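Hiring the Mogensen Hall: Frequently Asked Questions

Who may hire the hall?
The hall is available to residents, registered charities, schools and local businesses. Hirers must be aged 18 or over and must be present throughout the booking.

How do I make a booking?
Bookings are made in writing on the standard form, which can be collected from the office or requested by post. A booking is confirmed only when the signed form and the deposit have both been received. Telephone enquiries are welcome, but dates cannot be held by telephone.

How many people does the hall hold?
The main hall is licensed for 300 people standing. The Milteo Room is intended for smaller meetings, classes and children's parties. Hirers must not exceed the stated limits under any circumstances.

May we bring our own toys and play equipment?
Yes. Hirers may bring toys for use in the Milteo Room, provided that they are clean and suitable for the ages of the children attending. Tabletops should be covered with paper for painting, gluing or modelling. Inflatable equipment requires separate written consent. 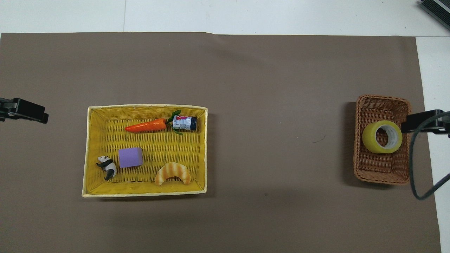 Glenys Haworth
Bookings and Lettings Officer

Is the kitchen included in the hire charge?
The kitchen is charged separately. Hirers wishing to serve hot food should say so on the booking form. Crockery must be washed and returned to the cupboards before the end of the session.

Is insurance required?
Private hirers are covered by the hall's own policy. Businesses and clubs must hold their own public liability insurance and supply a copy of the certificate with the form.

What is the notice period for cancellation?
Deposits are returned in full where two weeks' notice is given in writing. Later cancellations are charged at the full rate.

When do the new charges take effect?
The revised charges apply to all sessions from the start of September. Bookings confirmed on or before 7th August will be honoured at the present rate.

To whom should complaints be addressed?
Complaints should be sent in writing to Elin Edwards, Hall Manager, at the office address. A reply will normally be sent within two weeks.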